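In praise of the town repair night

January 24, 2025

I want to make a case for the repair night, and I'm going to make it with far too much enthusiasm, so bear with me. Julville has had one going since June. You bring a broken thing, you sit down beside a person who knows a bit more than you do, and the two of you take it apart. I've gone to nearly all of them and I still get a little thrill on the walk over (usually with a toaster under my arm).

My first was a bedside lamp. The shop quoted me $75 to look at it and a new one was $119, so of course I'd been planning to chuck it. A retired electrician showed me the switch had a cracked spring. The part cost less than my coffee! I've read by that lamp every night since, and I like it more than I did when it was new.

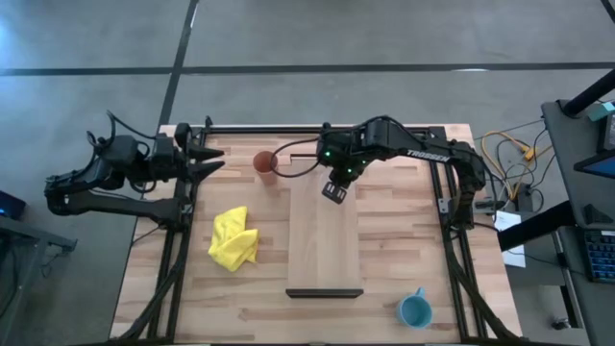
What I love most is the slowness of it. We're all so used to things being sealed shut, glued, clipped in ways that snap the second you try, that just finding a screw feels like good manners on the maker's part. My old Brivden kettle has four of them, right there on the base, and I could hug whoever made that decision. The Jesier one I bought to replace it (before I knew better) has none at all, and it lasted two winters.

People tell me it doesn't add up, that an evening of your life is worth more than a cheap appliance. Maybe so. But I'd have spent that evening on the couch looking at my phone, and instead I learned what a thermal fuse is and got a very good recipe for plum cake. How do you put a price on that? I'd also point out that our log has 604 items in it now, and over half of them went home working.
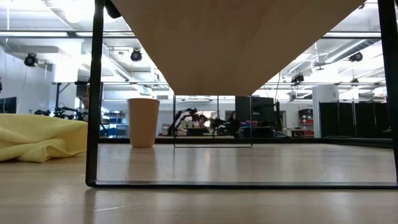 What I'd like to see next

Parts, mainly. Makers should sell them to anyone who asks, at a fair price, for years after the thing leaves the shelf. I wrote to ask about a door hinge for my Jääskeläinen oven and was told the whole door was the smallest piece they'd sell me, at $1,177. For a hinge! I ended up with one from a wrecker two towns over, and it swings beautifully.

And I'd like schools to have a go. Give a class of twelve-year-olds a box of dead radios and a set of screwdrivers and let them loose for an afternoon. Some of those radios will never play again, and that's fine by me. I'd bring the plum cake.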